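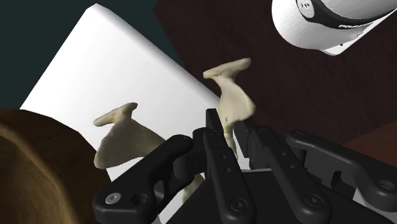
黑色多指夹爪与两块米白色物件,渲染图

首页 烘焙材料 模具工具 课程 门店 联系我们
打印本页 | 用电子邮件发送

Stama烘焙用品店 仓库与打包间安全检查表(附点评)

检查日期:2019年9月3日
检查人:Ildikó Győri
范围:后仓货架、打包台、喷雾类存放柜、冷藏区、出货口

先说一句,这次查得特别过瘾!七月那张表上留下的老问题大半都清掉了,大家可以高兴一下。下面每项写“合格”“待改”或“不适用”,点评写在后面,看不懂的直接来问我。

一、通道与货架

1. 主通道无纸箱、托盘占道:合格
点评:终于能推着小车一路走到底了!

2. 翻糖膏、糖浆等重货放在下两层:合格
点评:大桶翻糖膏全部下架到底层,搬的时候腰舒服多了。Maes的新款玉米糖浆还有一箱在高处,查完当场就挪了。

3. 货架固定件无松动:待改
点评:13号架靠墙那一侧晃得厉害,上面先别放玻璃瓶。螺丝已经订了,装好以后请再摇一摇,用点力。

4. 登高凳完好,防滑脚垫齐全:合格

二、喷雾与易燃品

5. 食用喷色、脱模喷雾单独存放,远离暖气和烤箱:合格
点评:新柜子太好用了,门上贴的品名表也清楚,给做表的人鼓掌!

6. 柜内罐体无凹陷、锈蚀、漏气:待改
点评:Nuka珠光喷雾(400毫升装)里有一罐瓶肩凹进去了,已经挑出来放在红色箱里。凹罐不能打折卖,也不能当样品喷着玩,按退货走。

7. 高度酒精类调色液瓶盖拧紧、立放:合格

8. 含喷雾或易燃品的订单已在拣货单上标记:待改
点评:系统会自动打标,可是顾客来电改单以后标记会丢。手工改过的单子,请拿荧光笔在右上角画一道。上个月有一单混进了航空件,好在出门前被拦下来了,这种惊险来一次就够了。

三、打包台

9. 美工刀用后收刃,放回刀座:合格

10. 单箱重量不超过20公斤:合格
点评:抽查的几箱都守住了。婚礼蛋糕架那种又大又沉的单子拆成两箱发,顾客也更好拿。

11. 玻璃瓶、瓷盘有独立缓冲,摇晃无声:合格
点评:我把每箱都贴着耳朵摇了一遍,安安静静,太棒了。蜂窝纸比以前的塑料泡好折得多。

12. 封箱机护罩完好,急停按钮可用:合格
点评:Trutach封箱机的急停我按了两次,两次都停得干脆。复位要顺时针转到底,新同事容易只转一半,然后以为机器坏了。

13. 食品与清洁用品不同箱:合格

四、冷藏区

14. 温度记录每班填写,冷藏不高于8度:待改
点评:温度本身没问题,记录漏了一个晚班。笔不见了就去前台拿一支,请不要事后补一个“差不多”的数字。

15. 鲜奶油、蛋白液按到期日先进先出:合格

16. 地面无积水:合格

五、消防与出货口

17. 灭火器压力指针在绿区,前方无遮挡:合格

18. 安全出口门可从内侧一推即开:合格
点评:门轴上了油,现在轻得像推纸门。

19. 装车时车辆熄火、轮挡到位:待改
点评:自家的车都做到了,外来快递车有一辆没放轮挡。轮挡就挂在门右边的黄钩上,司机不熟悉的话我们递给他。

20. 升降尾板:不适用

待改事项

第3项:装好螺丝前,13号架限放轻货。
第6项:凹罐退供应商,同批其余罐体再看一遍。
第8项:改单标记的办法贴到电话旁边,系统那边我去提需求。
第14项:晚班接班时两个人一起看记录本。
第19项:出货口加一张给外来司机的提示,字写大一点。

员工留言

“拣货单能不能换成浅黄色的纸?荧光笔画在白纸上,傍晚灯一暗就看不清。”
回复:好主意!库里正好有浅黄纸,先试一卷,画橙色的线。

“喷雾柜钥匙放哪里?”
回复:打包间墙上的钥匙盒,第二排,挂蓝牌的那把。用完请挂回原位。

“搬重货的手套又薄了一双,掌心快磨穿了。”
回复:已经加进采购单,大号和中号都订。磨穿的别再戴,直接扔。

复查由我来做,待改项改完一项就在表上签一项,签名请写全名。

打印本页 | 用电子邮件发送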